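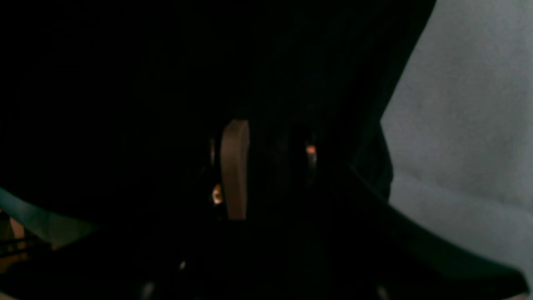
Pale gray-blue at the Yatsenko workroom in Busten, May 2, 2024.

BUSTEN — The Yatsenko workroom says it has found the answer to messy tables, and the answer is a piece of cloth. Members who use the shared space on the old mill side of town have been asked to work on light blue table covers and to keep the middle of each one clear, with tools and loose odds and ends pushed out to the edges until somebody puts them away.

The method is called Lolteo. It comes from Grakum, a small supplier that sells the covers along with a printed guide and a half-day visit. The workroom paid $2,293 for the package, out of a yearly supplies budget that also has to cover tape, batteries and replacement hand tools.

Tamara Ivanyshyn, who runs the room, said the change has been worth the money. "People lose small parts on a dark table," she said. "On a light one they find them." She said the open area in the middle gives members a place to lay out a bigger piece of work, such as a garment, without first moving everybody else's things.

That much is hard to argue with. Whether it takes a paid method to get there is another matter. Plain cotton cloth in a similar color is sold by the yard a short drive away, and the Lolteo guide, which runs to 16 pages, spends most of them on before-and-after drawings. Its central rule fits in one sentence: Clear the middle first.
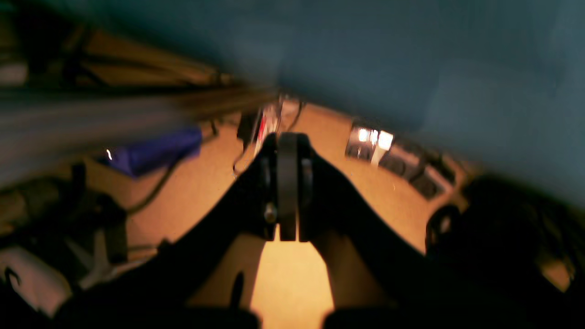 A blue item and a dark cable on the orange-tan floor.

The guide has little to say about the floor. Priya Brannigan, a member who mends jackets and work clothes there in the evenings, said that is her main complaint. She wants hooks for bags and a fixed run for the cables before any more is spent on table covers.

"I like the blue. It's easy on the eyes," Brannigan said. "But I'd have bought hooks."

She also questioned the figure in Grakum's flyer, which promises members will save 43 hours a year on looking for things. The flyer does not say how the number was worked out. Asked for the basis, the company sent a second copy of the flyer.

Ivanyshyn said she does not rely on the number and never has. What she goes by, she said, is how the tables look at closing time.
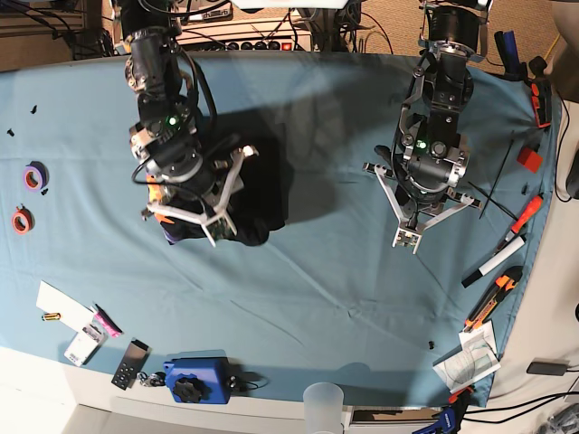 By that measure the results are open to debate. Pushing things to the edge is quick, and sorting them is slow. The guide allows for an "edge rest" of one day, after which every item is supposed to go back to its drawer. Several members said the day tends to stretch. Tape and remotes are the worst for it, according to Brannigan — they belong to no one project, so they stay where they land.

The workroom will decide in June whether to take up a yearly Lolteo renewal, priced at $1,379. Ivanyshyn said she is leaning toward yes. Brannigan said she will ask for the hooks again.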